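JOLLOLHOLM LEARNING RESOURCES LIBRARY
Play and Early Number Working Group
Minutes of the spring meeting

Present: Weronika Wilczyńska (Chair), the Librarian, the Assistant Librarian (minutes), the representative for Mofokeng Infant School, the representative for Vitberg Nursery, two parent members.

Apologies: the Finance Officer; the representative for the childminders' network.

1. Opening and minutes of the previous meeting

1.1 The Chair opened the meeting and welcomed the new representative from Vitberg Nursery, who was attending for the first time.

1.2 The minutes of the December meeting were taken as read. One correction was requested at item 4.2, where "sorting trays" should read "sewing trays". With that change they were approved and signed.

1.3 The papers had been circulated in advance. Members were asked to keep the coloured block paper to hand, as items 3 to 6 all referred to it. 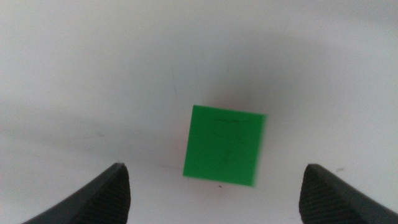

Jollolholm, April 2023

2. Matters arising

2.1 Shelving in the loans room. The Librarian reported that the two lower shelves had been refitted and were again in use for the heavier boxes. The upper shelf remained unsuitable for anything that a child might be expected to reach.

2.2 Returned jigsaws. The request that borrowers check jigsaws before returning them had been added to the loan slip. The parent members felt that the wording was rather severe. The Librarian agreed to soften it.

2.3 Insurance for items on long loan. Carried forward in the absence of the Finance Officer.

3. Coloured block sets: condition

3.1 The Assistant Librarian presented the results of the check on the coloured block sets. The library holds 70 sets, of which 60 were available for inspection. The remainder were out on loan and will be looked at on return.

3.2 The commonest fault recorded was pen or pencil marking on the faces of the blocks. Members referred to the green piece shown in the paper, which has faint dark scribbles on its face. The representative for Mofokeng Infant School asked whether the marks were meant as a number or a letter. The Assistant Librarian replied that she had been unable to read them.

3.3 There was some discussion of whether marked pieces should be withdrawn. The representative for Vitberg Nursery considered that light marking did no harm to the play value of a set and that children of three and four paid it little attention. The representative for Mofokeng took a different view in respect of number work, where a stray squiggle on one face could be taken for a numeral and confuse a child who was being asked to go by colour alone.

3.4 It was agreed that marked pieces would stay in the sets issued to nurseries and families, and that the sets issued to schools for number work would be made up from clean pieces as far as stock allowed.

3.5 The Librarian asked that no member attempt to clean pieces at home with solvents. A set returned last year had lost much of its colour in this way — the blue pieces in particular — and had been written off.

Action: Assistant Librarian to sort the sets into the two groups described at 3.4.

4. Stacking activity card

4.1 The Chair introduced the draft activity card for the coloured blocks, which is intended to be placed in the lid of every box. The present card dates from the first purchase of the sets and several borrowers have said that they cannot follow it.

4.2 The draft begins with a tower of three: red at the bottom, green in the middle and blue on top. The adult builds the tower, names the colours from the bottom upwards, and invites the child to make another like it. Later steps change the order and ask the child what is different.

4.3 A parent member asked why the card did not start with two blocks. The Chair said that the first version had done so, and that the staff at Vitberg had found that most children passed over it at once. The representative for Vitberg confirmed this. She suggested a line at the foot of the card for younger children, and this was accepted.

4.4 The representative for Mofokeng proposed that the words "bottom", "middle" and "top" be used throughout in place of "first", "second" and "third". Ordinal words were taught separately at the school and it would be helpful to keep the two apart. Agreed.

4.5 Members considered whether the tower on the card should be shown perfectly straight. In the illustration supplied with the paper the blocks are slightly out of line, with the red one a touch to the left of those above it. The Librarian had wondered about asking for a neater version. The parent members preferred it as it was, on the ground that a child's own tower would look much the same. The Chair put the matter to the meeting and the illustration was approved without change.

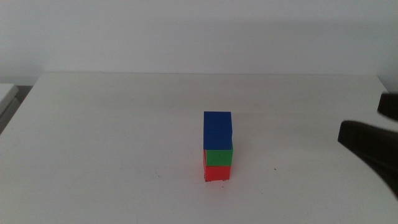 5. Surfaces for use with small blocks

5.1 The Librarian raised the question of what advice, if any, the card should give on where the blocks are used. Enquiries had been received from families who had only carpeted rooms and who reported that towers of any height fell over.

5.2 It was agreed that the card should recommend a flat, hard surface, and that a plain pale table top was best where there was a choice, as the colours stood out well against it. Patterned tablecloths should be avoided. The representative for Mofokeng noted that the school used trays for the same purpose and would be content for this to be mentioned.

5.3 A parent member asked that the card should not suggest that a special table was needed. The Chair gave an assurance that it would not.

Action: Librarian to redraft the card in line with items 4 and 5 and circulate it for comment.

6. Replacement stock and printing

6.1 A quotation had been received from Sivano for replacement blocks in red, green and blue. The price for the quantity requested was £189, including delivery. The colours had been compared with the existing stock and were judged close enough to be mixed.

6.2 The representative for Vitberg asked whether yellow could be added. The Librarian explained that yellow was available but that the boxes had been cut to hold the present number of pieces and would not close with more. The Chair suggested that the point be kept in mind when the boxes themselves came to be renewed.

6.3 The purchase was approved, subject to confirmation from the Finance Officer that the sum could be met from this year's resources budget.

6.4 On printing, the Librarian recommended an order of 2,000 cards, which would also serve the two branch collections. A smaller run had been priced and the saving was slight. One parent member was concerned that any error would then be with the library for a very long time. It was agreed that the order should not be placed until two members had read the final proof and signed it.

Action: Librarian to place the order with Sivano once confirmation is received. Representative for Mofokeng and Weronika Wilczyńska to read the proof.

7. Loan period

7.1 The present loan period for block sets is three weeks for families and one half term for schools and nurseries. Vitberg Nursery had written to ask for a full term.

7.2 The Librarian was sympathetic but pointed out that the waiting list for families was already long in the autumn. After discussion it was agreed that a nursery might renew once, provided that no other borrower had asked for the set. The rule will be reviewed in December.

8. Any other business

8.1 The representative for Mofokeng reported that the school had a quantity of wooden beads to dispose of and offered them to the library. The offer was accepted with thanks, subject to the usual check for size.

8.2 A parent member asked whether the loans desk could remain open during the lunch hour in the school holidays. The Librarian undertook to look at the rota but could make no promise.

9. Next meeting

9.1 The next meeting will be held in the reading room. The date will be notified to members with the agenda. Items for inclusion should reach the Assistant Librarian two weeks beforehand.

There being no further business, the Chair closed the meeting.

Signed: ______________________ (Chair)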